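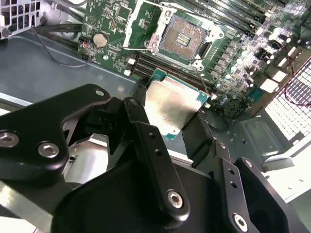 *A desktop processor over a motherboard in an open metal chassis.*

# Pricing the second life of an office desktop

Tiina Jääskeläinen prices used computers. She has done it for 11 years, the last five of them at Stokunach, a reseller in Rodska that buys desktops from offices at the end of a lease and sells them on to schools, clinics and small firms. The machines are ordinary towers. Her interest is in what they are worth, when that changes, and how much of the change a seller can control.

"People assume the price follows the processor," she said. "It follows the paperwork first. A lot with a full asset list, matching serial numbers and a wipe certificate for each drive sells at one price. The same lot without those documents sells at another, and the gap is larger than the gap between two processor generations."

The reason is labor. A machine that arrives with its history can be tested, graded and listed the same day. One that arrives without it has to be opened, identified, checked against theft records and wiped before anyone can quote on it. Stokunach charges that time back to the seller as a deduction per unit. Jääskeläinen said many sellers never read the line where it appears.

Grading follows a scale that most of the trade uses in some form. Grade A has no visible wear, B has light scratches, C has dents or a cracked bezel, and anything that fails to start goes to parts. She considers the scale close to useless for desktops.

"It was written for laptops. A laptop lid matters to the person who carries it. A tower goes under a desk. I have buyers paying extra for an A over a B, and they will never look at the side panel again."

Her own sheet puts cosmetic condition last. Above it come the power supply, the age and wear of the drive, the number of free memory slots, and whether the board accepts standard parts. That last item has the most effect on resale after the first owner. Several large makers have used power connectors and front-panel cables of their own design, so a failed supply can only be replaced with the same model. When the model goes out of production, the price of every machine that depends on it drops.

"You can watch it happen. The supply becomes hard to find, then it becomes expensive, then the repair costs more than the computer. After that the whole series moves as parts. Processors and memory hold some value. The chassis is sold by weight."

Batch size is the other variable. Stokunach prefers lots of 40 or more identical units. Below that, the listing and testing overhead is spread too thinly, and the machines cannot be sold to a buyer who wants one image for a whole classroom. Mixed lots are accepted at a discount. Jääskeläinen described one from an insurance office, 97 towers spread over 11 configurations, which took longer to sort than to sell.

She traces most mixed lots to purchasing habits. An office buys a batch, loses a few to failure, and replaces each with whatever is in stock that month. By the end of the lease period the asset list describes a fleet that no longer exists. Her advice is to buy spares of the same model at the start and store them, an expense that finance departments tend to resist.
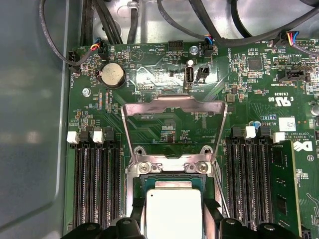 Orvokki Nurmi takes the opposite view, and has argued that stored spares lose value on the shelf at the same rate as machines in use, with nothing to show for it. A firm that replaces failed units with current models gets better hardware for the same money, in her account, and the discount on a mixed lot at the end is small compared with years of lower power use.

Jääskeläinen did not dispute the arithmetic for large offices. She said it fails for anyone without dedicated support staff, where each new configuration adds its own drivers, firmware updates and faults. "If you have a person whose job is to keep images current, then buy what you like. Most of our sellers have someone who does it on Friday afternoon."

Timing was the subject on which she was most specific. Prices on the used market weaken in January, when equipment replaced out of year-end budgets reaches the resellers together. They recover ahead of the school year. A seller who can hold a lot in dry storage over the winter will usually do better, provided the storage costs nothing. Paid storage cancels the gain.

Operating system support dates have a stronger effect. Once a vendor announces an end date, the machines that cannot run the successor begin to fall, first slowly and then at the pace of the corporate replacement cycle. The hardware is unchanged and for many purposes adequate. Demand narrows to buyers who run other software or who keep the machine off the network.

"We had a machine shop take a dozen of them for one controller program," she said – the software would not run on anything newer. "They paid above list and asked if there were more."

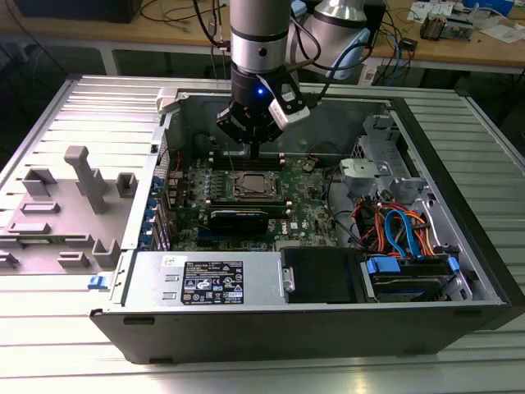 What should a small office do before calling a reseller?

Make the asset list first, with model, serial number, memory and drive for each unit, and remove any firmware passwords while the person who set them still works there. Jääskeläinen ranked the passwords as the most common cause of a reduced offer. A locked board can sometimes be released by the maker on proof of purchase, but the process is slow and some makers refuse. Stokunach books locked units as parts on arrival.

She also recommends leaving the drives in place if the contract permits it. Sellers worried about data often pull and shred them. The concern is legitimate for some records, and in those cases she does not argue. For the remainder, a certified wipe costs less than a replacement drive, and a tower without a drive or mounting bracket is slower to sell. The brackets are the real annoyance. They leave with the drives, they are specific to the chassis, and a sheet-metal piece of no value delays a shipment.

Two other resellers bid on the same lots as Stokunach. Khosravi, which exports most of what it buys, pays more for older units and is less strict about configuration. Prasow handles only recent machines and offers a fixed price per model, published in advance. Jääskeläinen said she tells sellers to get quotes from both. The bids differ mainly in what is deducted afterward, and she suggested asking each bidder for the deduction schedule in writing, before the pallets are wrapped.

Stokunach's own schedule is a two-page sheet, sent with the first quote. The charge for missing brackets is on the second page, under sundries.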